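4. Laying the mat and fitting the pads

The Kutau bench set contains one mat, 2 sheets of textured pad and a strip of adhesive tape. If anything is missing, quote part number 729 when you contact Gevstead.

4.1 The table and mat

1. Wipe the tabletop with a damp cloth and let it dry. Do not use polish.
2. Unroll the mat and leave it flat overnight.
3. Lay the mat on the table with the smooth side down. It is not glued and can be lifted for cleaning.

Note: The mat needs a clear length of 1000 mm. On a shorter table, trim it with a sharp knife and a steel rule.

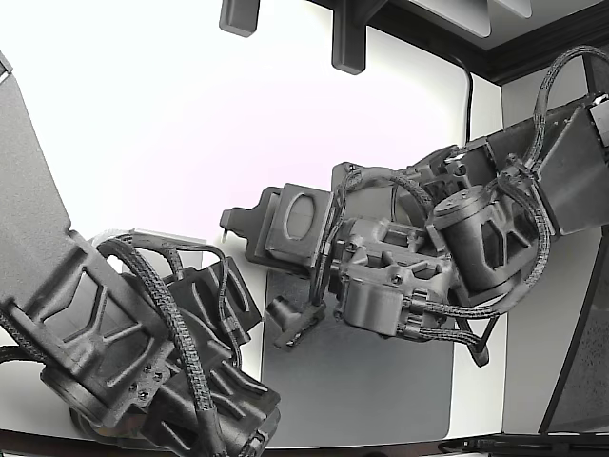 4.2 Fitting a pad

1. Cut the pad to size with scissors. A slightly ragged edge does no harm.
2. Clean the surface it will go on and remove any grease.
3. Press the tape down firmly, leaving the printed backing liner in place.
4. Offer up the pad dry and check that it covers the area you want.

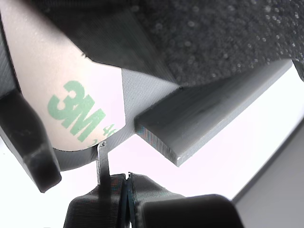 Fig. 4. Black pad and backing liner with green 3M print.

5. Peel the liner back a little at a time and press the pad down as you go. Keep your fingers off the adhesive.

Caution: The pad cannot be moved once it is stuck. Pulling it off may tear the foam.

4.3 Replacing a pad

Warm the old pad with a hairdryer on a low setting and lift it from one corner. Rub away any adhesive left behind.

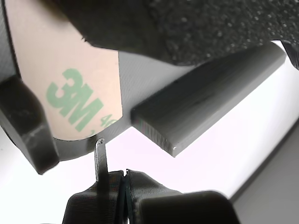

Spare pads are sold in sheets and should be stored flat, away from sunlight. Tape from an opened roll is best used by the end of the season. For cleaning the mat, see page 56.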